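Search this site Search
Last updated: June

4.2 Rules for stacked tableware

Stacked bowls caused more disputes between annotators than any other item, so we wrote separate rules for them. The first draft came from Guangming Su and was tried at Bai before the Ovoneck group took it up. It applies to every session in the Hikutora set – 500 in all.

An operator must decide which rim is to be gripped before the fingers close. One finger goes inside the bowl and one outside. If the choice of rim is unclear from the side camera (Figure 3, first picture), the wrist view is checked as well, and the approach is recorded as "unclear" when neither view settles it.

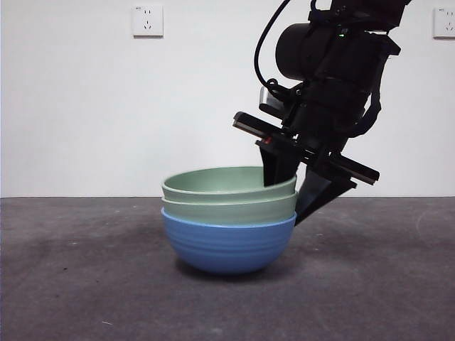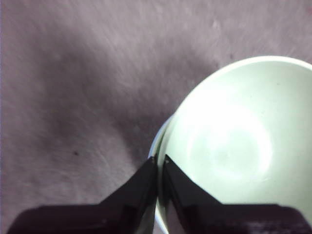

Figure 3. Gripper at the bowls. First: side view, three nested bowls. Second: wrist view, fingertips at the left outer side of a pale green bowl.

The wrist view is not enough by itself. It often shows only part of the rim, and glare on a glossy interior can hide the base. We therefore require both streams to be kept, even for failed grasps.

Of the 31 sessions sent back under the first draft, 17 were missing a rim label. The Skinier checklist now asks for this label before upload. Sessions without it go back to the operator and are not repaired by the annotator – a guess made afterward cannot be checked.

Speed limits near the stack are given in Section 4.3.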